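Week 4: Why we eat off what we eat off

Hi everybody, notes from Thursday's class, plus a few things I ran out of time for (sorry, I talk too much when we get to pottery). If you missed it, read these first and then do chapter 2 in the packet. The slides make no sense without me waving my arms next to them.

So, the big question for the week was: when did people start getting a plate of their own? It's later than most of you guessed. For a lot of the Middle Ages in Europe, you'd have eaten off a trencher, a thick slice of stale bread, and you might well have shared dishes with the person sitting next to you. Later on trenchers were made of wood, often square, sometimes with a little hollow in one corner for salt. I love those. If you ever get the chance to hold one, look for the knife marks.

Elaine asked whether people ate the bread trencher afterward. Sometimes, yes! It could also go to the poor or to the dogs, depending on the house and how generous anybody was feeling.

Then we got into rims. A rim does a few jobs. It gives you somewhere to put your thumbs, it keeps sauce off the table, and it's the part you can still see once the food is on. That last one matters a lot for our course, and it's why so much of the decoration ends up out there at the edge. Silversmiths were making wavy and lobed rims long before they were common on ordinary tables, and potters copied them pretty shamelessly. Once molds came in, a fancy outline got much cheaper to repeat, and by the 1700s you could buy a shaped edge without being a duke. 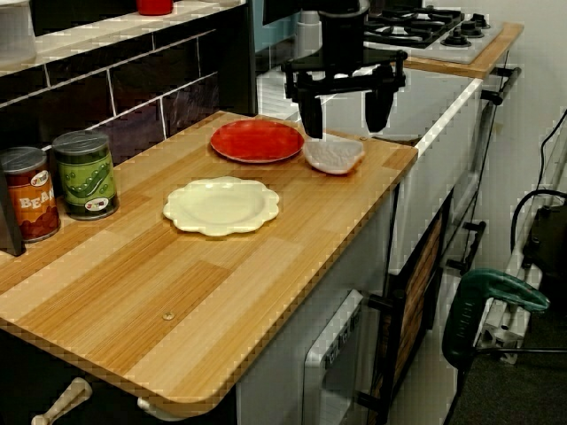

Fig. 1. Plain rim and scalloped rim: red round plate, cream-white plate with a flower-shaped edge.

Nazar made a good point about stacking. A plain round plate doesn't care which way you turn it, but a shaped one looks messy in a pile unless you line up the bumps. I'd never thought about that from the dishwasher's side, and I've been teaching this for years.

We also did color, too fast. White was the thing to want for a long time because porcelain from China was white, and European potters went to great lengths to fake it. Tin glaze was one way: brown or buff clay underneath, opaque white on top. Look for chips along the edge, where the clay shows through. Cream-colored earthenware came after that, and it sold like crazy. We'll go back over all this next week, slower, I promise.

For next time: pick one dish from your own kitchen and write me a page on its rim. Draw the profile too (side view, as if you'd sawed it in half, please don't saw it in half). Anselmo and Emerson, you two still owe me the trencher reading.

The museum trip is in November. Bring a pencil, they won't let you use pens in the study room.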